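Clukura sorting stack: progress report to Preltis, April

Work package 2 covers the control and perception software for the two-arm sorting cell. The planner has been moved from the old Cikbridge scripts to a single task server, which issues pick and place goals to both arms and holds a shared reservation table for the space above the bins. An arm must hold a reservation before it enters that space. Deadlock handling is in place: if both arms wait, the one with the shorter retreat path gives way.
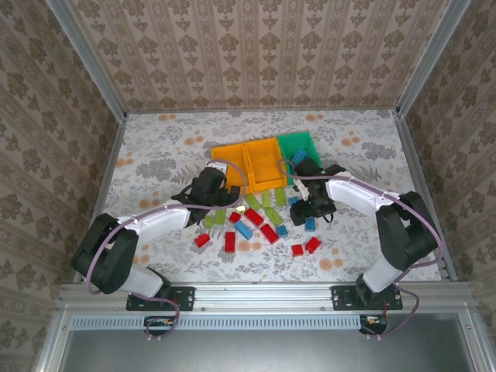 Reservation requests are logged with the joint state at the time of the request. The log format is now fixed and will not change before the end of the work package. Replay from log runs at 3 times real speed on the office machine.

Perception has been split into two stages. The fixed view proposes candidate blocks by colour and approximate position. The wrist view then refines the grasp angle during the approach. The Arnaud segmentation module was retrained on 3,000 labelled wrist images, with extra weight given to blocks lying with the hollow side outward, where the earlier model tended to split one block into several. 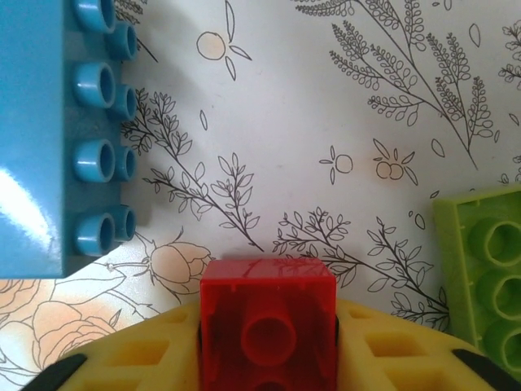 Wrist view: red block between the fingers, blue and green blocks nearby.

Wrist refinement takes 65 milliseconds per image, within the budget agreed at the start. The printed cloth still produces false edges at low contrast. A background filter has been written and is under test, but has not been merged.

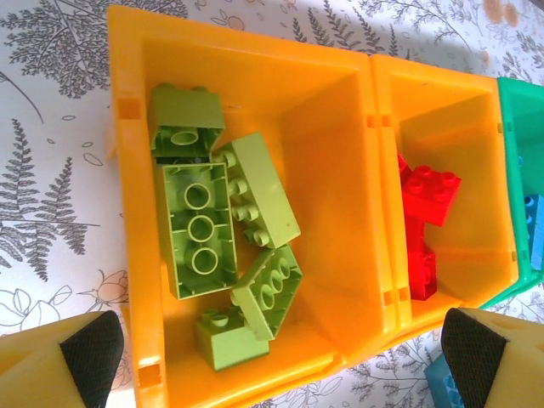 Place planning remains the least mature component. The current version selects a bin by colour and releases at a fixed point above the floor of that bin, with no account taken of what is already inside. The five green bricks in the first orange bin lie clustered in its left half, with the right half of the floor free. The next version will build a height map of each bin from the wrist view and choose the release point from it. The interface to the task server is defined and the map update is being written.

Remaining for this work package: merge of the background filter, height-map placement, and a written description of the reservation protocol. No change to the budget is requested.

Clukura project office | Contact | © Clukura | Back to top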